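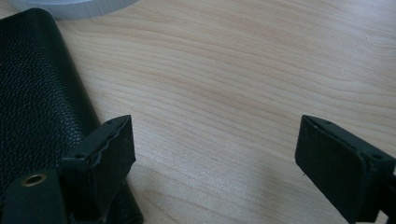

Photo: Ásdís Ketilsson

Samonte Shared Workroom
Minutes of the members' meeting, July 3, 2021

Chair: Priltard group
Minutes: Ásdís Ketilsson
Apologies were received from the two members of the evening group.

1. Minutes of the last meeting
The minutes were read and accepted with one correction. The word "varnish" in item 4 should be "wax".

2. The long table
The meeting looked at the table with the light-coloured wood top. All agreed that the grain is pleasant and that the pale colour makes the room feel bigger. It does shine a little where the light falls on it, and one member finds this tiring for the eyes when she is reading. It was suggested to turn the table so that the short side is towards the window. This will be tried until the next meeting.

There was a longer discussion about cleaning. Some members have used the Flaridix spray and others only a damp cloth. The instructions we received with the table say damp cloth and mild soap. It was decided to follow the instructions. The Flaridix bottle will stay in the cupboard and can be used for the sink.

Cups must stand on a mat. This was decided already in December, but the mats were then moved to the kitchen and did not come back. They will be returned to the drawer under the window.

3. Things left on the table
The meeting discussed personal things which stay on the table after use, such as wallets, notebooks, rolls of tape and plates. The next group often does not know if they may move them. It was decided:

Personal things are taken home the same day.
Forgotten things go in the grey box by the door, with a note of the day they were found.
A wallet does not go in the box. It is locked in the office and the office writes to all members.
Tape and other common material goes back to the shelf.
Plates are washed by the person who used them.

One member asked if a notebook can stay when the same person comes back next morning. The answer was no, as the table may be booked in between.

4. Purchase of a table cover
The offer from Wido was presented. One cover costs 100 euros and the delivery is included. There is 887 euros in the furniture account. Some members thought that a cover would hide the wood and that this would be a pity. Others do work with glue and would feel more safe with it. The vote was in favour of buying one cover, to be used only for glue and paint. Ásdís will send the order.

5. Other matters
The lamp over the shelf is still making a noise. The Priltard group will ask the electrician again.
The key list is not up to date. Please write your name on the new list in the office.

The next meeting will be announced by e-mail. The meeting was closed after item 5.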